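# Belmonte estrena la campaña «Encimera despejada» para cocinas pequeñas

La asociación vecinal de Belmonte ha puesto en marcha este mes de agosto una campaña para ayudar a los hogares con cocinas de pocos metros a ordenar la encimera y aprovechar mejor los estantes. La iniciativa, que lleva por nombre «Encimera despejada», cuenta con el apoyo de la tienda de menaje Plimano y repartirá 3000 guías impresas en los portales del barrio.

El punto de partida fue una encuesta que la asociación pasó antes del verano y que contestaron 855 hogares. La queja más repetida fue la falta de sitio para preparar la comida: la superficie de trabajo acaba ocupada por botes, bolsas abiertas y pequeños electrodomésticos. En segundo lugar aparecían las especias, que muchos encuestados guardan en cajones profundos donde no ven lo que tienen y terminan comprando frascos repetidos.

La guía propone empezar por lo que se usa a diario. La tabla de cortar se queda en el centro de la zona de trabajo y, a un lado, un organizador de madera con separaciones para los frascos y las cajas pequeñas. Las bolsas de aperitivos, que suelen ir de un lado a otro de la cocina, tienen sitio propio en un cajón o una bandeja baja.

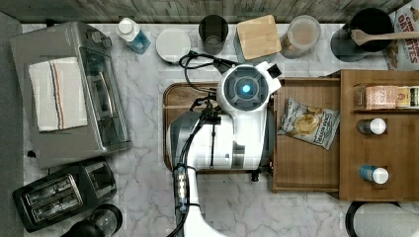
El segundo capítulo está dedicado a la parte trasera de la encimera. La recomendación es formar una sola fila contra la pared con los recipientes altos y dejar libre todo lo que queda delante. Los utensilios largos van en un bote abierto, y los alimentos secos, en recipientes con tapa. También se aconseja no poner nada delante de la puerta del horno de sobremesa y apartar los paños antes de encenderlo.

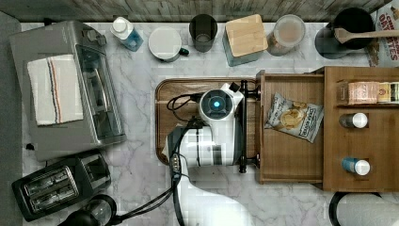 *Botes y tarros en fila al fondo de la encimera, con el organizador de especias a la derecha y el horno de sobremesa a la izquierda.*

El folleto incluye además una página para las cocinas sin armarios altos, un caso frecuente en los edificios más antiguos de la calle Clestby. En ellas se sugiere usar organizadores con cajón inferior, que permiten guardar dos alturas de productos en el mismo hueco. Antes de comprar cualquier mueble auxiliar, la asociación pide medir el fondo de la encimera y comprobar que el cajón puede abrirse entero.

El presupuesto de la campaña asciende a 2000 euros, destinados a la impresión y al reparto. Plimano aportará también los organizadores que se utilizarán en los talleres prácticos, previstos para septiembre en el local de la asociación. Habrá 9 sesiones, todas a las seis de la tarde y con entrada gratuita. Las inscripciones se harán en el propio local, en horario de mañana, hasta completar el aforo.

Quienes no reciban la guía en su portal podrán recogerla en la biblioteca o en el mostrador de Plimano. La asociación prepara una segunda entrega, dedicada al frigorífico y a la despensa, que saldrá en noviembre.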